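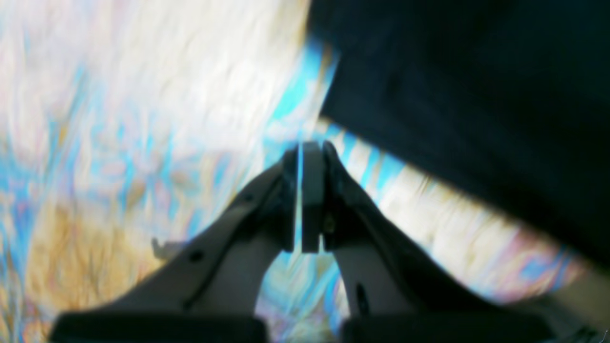 Slide 1. Patterned surface, with bright blue showing.

Pattern on the table: repeat, colour and wear
Speaker notes, Sabina Chowdhury
Prandero workroom talks, Aug 16, 2020

Opening

Leave slide 1 up while people sit down. Start with the general point: a patterned surface is harder to choose than a plain one because the sample is always smaller than the table. A colour chip gives a fair idea of a plain covering. A chip of a patterned one may miss a whole colour.

Say what the talk covers: printed cloth, coated cloth and sheet coverings for tables that get daily use. It does not cover carpets or wallpaper, although the arithmetic for the repeat is the same.

Ask who has the handout. Spare copies are on the chair by the door. The measurements are on the back page, so there is no need to copy them from the slides.

Slide 2. Terms

Keep this short. Repeat: the distance from one point in the pattern to the next identical point. There is one along the length and one across the width, and they are often different. Ground: the colour the pattern sits on. Scale: the size of the largest motif. Drop: how far the pattern shifts down between one column and the next. A half drop shifts by half the repeat.

People mix up scale and repeat. A small flower can sit in a very long repeat if the flowers are arranged differently each time. Show the two drawings side by side and let them look before explaining.

Ground is also used loosely. In some prints two colours cover equal areas and neither is obviously the ground. Suppliers will still name one. Use the supplier's name for ordering and ignore it when matching.

Slide 3. Measuring the table

The worked table is 1588 mm long. This is the long table from the Janevski refit, which some of them will know. Measure at both edges and down the middle, then use the longest figure. Old tops are rarely square.

Measure the overhang separately at each end. If the table stands against a wall, decide now whether the wall end gets an overhang at all. It usually catches behind the table and pulls the cloth off line.

Write down the units. The table was measured in millimetres and the Hadik cloth is listed in centimetres, and the first order for this table was wrong for that reason. Tell the story briefly. The cloth was recut as place mats.

Slide 4. Working out the length

Pattern repeat on the Hadik cloth: 14 cm along the length. Overhang is chosen by eye, then adjusted so that the motif sits the same way at both ends. Add 2 cm at each end for the hem.

Point out that the hem is added after the pattern has been placed. Adding it first moves the motif towards the edge by the depth of the hem, and on a short repeat that is easy to see.

Do the sum on the board. Go slowly at the step where the table length is converted. Someone always asks whether to round up or down. Up, to the next whole repeat, and trim.

Question likely here: what if the cloth comes with the repeat already started part way through? It nearly always does. Order one extra repeat and cut to the first complete motif.

Slide 5. Large repeats

Compare with the second Hadik design, which has a repeat of 84 cm. On the same table the pattern does not complete a second time within the top. There are two options. Centre one full repeat and let the ends fall where they fall, or place the strongest motif at the end people see first on entering the room. The first looks better from above. The second looks better from the doorway.

Waste is much greater with the long repeat. Give the warning about joining: two widths of a long repeat need almost a full extra repeat to match at the seam. If the budget is fixed, use the shorter repeat.

Pause for questions before moving to colour.

Slide 6. Blue in a pattern

Return to the bright blue. A strong blue carries a long way. Seen from across a room, the small blue areas in a mixed pattern join up and the table reads as blue, even where other colours cover more of it. Close to, the eye goes back to separate shapes.

Test for this by pinning the sample up and walking away from it. Note the distance at which the shapes stop being separate. If that is closer than the usual distance to the table, choose the covering for its overall colour and treat the motif as texture.

Half closing the eyes gives a similar result and needs less space. It is less reliable under strip lighting.

Blue also shifts with the lamp. Under a warm bulb it loses strength and can look grey beside a red or an orange. Under daylight it comes forward. Look at the sample at the hour the table is most used. If the room is used in the evening, a sample seen at noon by the window is of little value.

Hand round the two blue samples. Ask for them back before the break – one was lost in June.

Slide 7. Pattern and small items

This is the part that workroom people ask for. Pins, beads, buttons and screws are hard to find on a busy surface. The difficulty depends on how close the motif is in size to the item. A bead on a pattern of bead-sized dots can disappear. The same bead on a large leaf is easy to see.

Recommendation for sewing and repair tables: either a motif clearly larger than anything handled, or a plain tray kept on top of the pattern. The tray is cheaper. It should be a colour absent from the covering, with a raised rim.

For cutting, avoid stripes and checks unless they are known to be true to the grain. People line up to them without meaning to. Printed checks are frequently a little off, and the error gets passed on to the work.

Slide 8. Coated and uncoated

The Zarkix samples are coated on one side. Pass them round after the blues. Points to cover: the coating lowers contrast slightly when seen at a low angle to a window, due to glare. Folding leaves a line that shows more on a plain ground than on a pattern. Store on a roll with the coated side outwards.

Do not iron the coated samples. Say this even if it seems obvious.

Uncoated cloth can be washed but may shrink, and shrinkage changes the repeat. Wash before cutting, measure the repeat again, and use the new figure. Never use the printed figure for a cloth that has been washed.

Slide 9. Where wear shows

Wear appears first at the front edge, then at the corners, then in the place where one person habitually sits. Pattern hides stains well and hides thinning badly, as the printed colour goes before the cloth does. A blue area rubbed pale is visible much earlier than a blue area with a tea mark on it.

Turn the covering end for end at regular intervals. This works only if the pattern has no right way up. Check before buying. One-way designs are marked on the Hadik list with an arrow.

If there is time, show the worn corner from the refit table and let people handle it. If not, go straight to questions.

Questions to expect

Can two patterns be used on one table? Yes, if they share a ground colour and differ clearly in scale.

Is a glass top a good idea? It protects the print. It also adds reflections and traps damp if wiped at the edges.

Where are the samples from? The list is on the handout, with order codes. Prices have been left off.

Collect the handout clipboards, the blue samples and the tape measure. The projector lead goes back in the drawer under the sink.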